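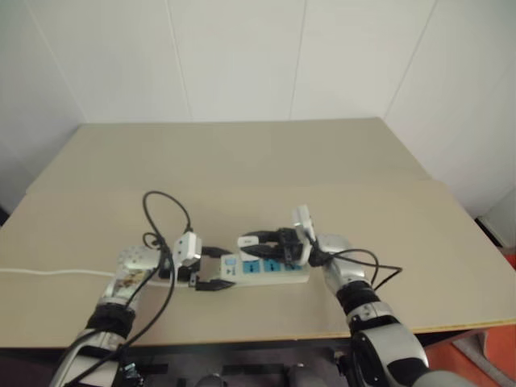

Figure 4.1 A white power strip with a row of blue sockets and a small blue switch near one end.

Chapter 4
Sharing Electricity at Home

After this chapter you will be able to explain why electrical devices in a house are connected side by side, calculate the total current taken from one wall socket, and decide if an extension lead is loaded too much.

4.1 The kitchen in Zadbridge

Busisiwe Rampersad rents two rooms above a bakery in Zadbridge. The house is old and her kitchen has only one wall socket, next to the window. When she moved in, in June, this did not trouble her. She had a small fridge and a lamp, and she bought an extension lead with several sockets so that both could be used at the same time. Later she added a kettle. In the winter she added a fan heater.

One evening the heater and the kettle were working together, and after some minutes all the lights in the flat went out. Her neighbour, Murray Campbell, went down to the fuse box and found that one switch had moved to the "off" position. He pushed it up again and the lights returned. Busisiwe asked him a very good question: "There was still a free place on the lead. How can it be too much, if it is not full?"

The answer to her question is the subject of this chapter. The number of sockets on a lead tells us how many plugs can go into it. It tells us nothing about how much current the wires can carry safely. For this we must look at the devices themselves.

4.2 What you already know

In Chapter 3 we met three quantities. Voltage, measured in volts (V), is the energy given to each unit of charge. Current, measured in amperes (A), is the charge which passes a point in one second. Power, measured in watts (W), is the energy that a device uses in one second. They are connected by a simple formula:

power = voltage x current

In this book we take the voltage of the mains as 230 V. A lamp marked 100 W therefore takes a current of 100 / 230 = 0.43 A. A kettle marked 2300 W takes 10 A, which is more than 20 times as much, although both have the same kind of plug.

4.3 Side by side

There are two ways to connect several lamps to one supply. In a series circuit they stand one after another, like beads on a string, and the same current goes through all of them. If one lamp breaks, the circuit is open and all the others go dark. In a parallel circuit each lamp has its own path from the supply and back to it. Each one receives the full voltage and can be switched on or off alone.

The sockets of an extension lead are connected in parallel. This is convenient, but it has a consequence. The currents of all the separate paths come together in the one cord that goes to the wall, and there we must add them:

total current = current 1 + current 2 + current 3 + ...

Worked example. A fridge takes 1 A, a kettle takes 10 A and a fan heater takes 8 A. They are all connected to one lead. The total current in the cord is 1 + 10 + 8 = 19 A. If the lead is made for 13 A, it is overloaded.

Before you continue
Find three devices in your home that produce heat, and three that do not. Read the power on the label of each one and write it in your notebook. Do not open any device, and unplug it before you turn it over to look for the label. You will need these values in Section 4.4, where we calculate the current for each device and compare the two groups.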